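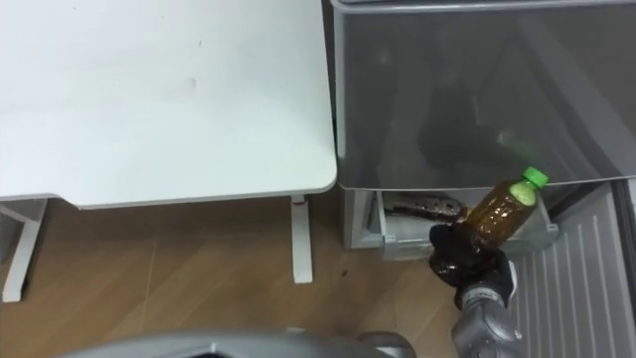
Fig. 4.1 - Bottle in the gripper, drawer open

Section 4. Drawer task: set-up and running

Wivitness robotics club handbook, updated March 5, 2026. Replaces the February version - bin that one, the arm numbers were wrong.

Read all of this before you switch on. Takes five minutes.

4.1 Before you start

1. Sign the arm log. Both arms, left and right, seperate lines.
2. Table and fridge go back on the tape marks. If the tape's gone, measure off the plan in the Kimar folder.
3. Floor clear. Bags, coats, chargers, all of it out of the room.
4. Battery above 21 per cent. Lower than that, charge first.
5. Stop button in somebody's hand. Not on a shelf, not in a pocket.

CAUTION: no hands near the drawer while the arm is live. Fingers and a closing drawer don't mix.

4.2 Bottle to hand

1. Stand the bottle on the table near the rounded corner, cap on tight.
2. Load the Canpolat profile, then "approach". Speed stays on slow till your lead says so.
3. Hand should come in open, from the side. Fingers up, thumb towards the bottle.
4. Stop there. Check the gap by eye, from behind the line.
5. Happy? Send "close hand". Not happy? Send "back" and move the bottle, never the robot.
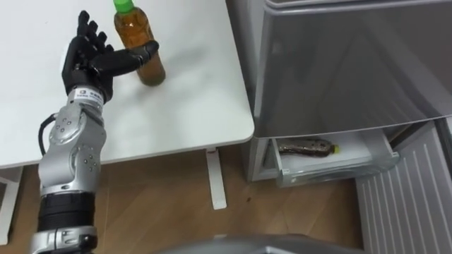

Fig. 4.2 - Open hand beside the standing bottle, second bottle lying in the drawer

Note: if the thumb knocks the bottle over, the offset is out. Don't fix it by nudging things about. Page 487 of the Wosico binder (yes it's that thick) has the offset table, copy the row for your hand and reload.

Note: full bottles only. Half full ones slosh and the wrist overcorrects.

4.3 Into the drawer

1. Drawer open first. All the way, until it stops.
2. Lift, then swing. Never both at once - the elbow is closer to the table edge than you'd think.
3. Go in low, bottle on its side, cap pointing right.
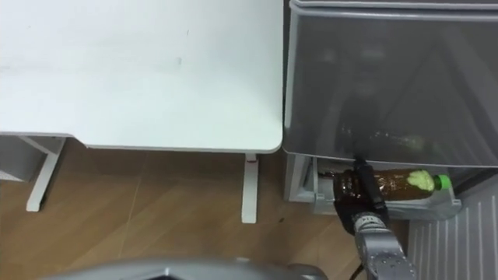
4. Let go slowly. Send "open hand" in 4 steps with a pause between each one. All in one go and the bottle rolls.
5. Lift the hand straight up and clear of the plastic before you swing back. Watch the wrist cable, it catches.
6. Log the run: pass, fail or stopped. Stopped is not a fail, write down what made you stop.

CAUTION: if the gripper snags the drawer, press stop. Do not pull the arm free by hand, the joints hold position and you will strip something.

4.4 Other items and closing up

Same steps for packets and odd shapes, but use the soft grip setting. Up to 5 tries per item then swap operator.

1. Feet apart and level before any reach to the right. Check by looking down through the head view.
2. Left arm low and out of the way.
3. Reach in, hold, wait for the load reading to settle.
4. Hand fully out before you start the "close drawer" step.

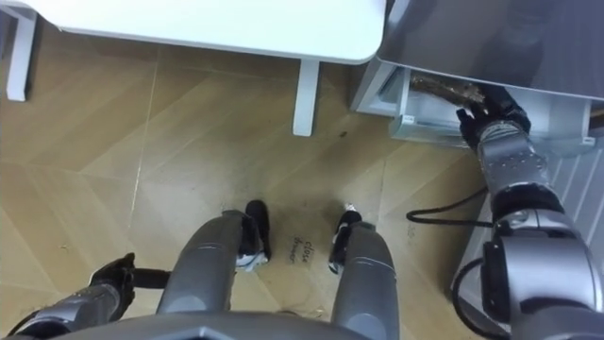 Fig. 4.3 - Head view looking down, right hand in the drawer. Floor text reads "close drawer"

Note: if the drawer sticks halfway, open it again and check whats in the runner. Don't raise the force limit. Ask a lead.

4.5 Power down

1. Arms to rest, left then right.
2. Wait for the fans to stop.
3. Main switch off, battery out, on the charger.
4. Upload the logs to the Kimar folder the same evening. Filename is your initials plus run number, no spaces.
5. Sign out.

Spare gripper pads are in the drawer marked Wosico. Take the last pair, write it on the board. Section 5 covers the door handle.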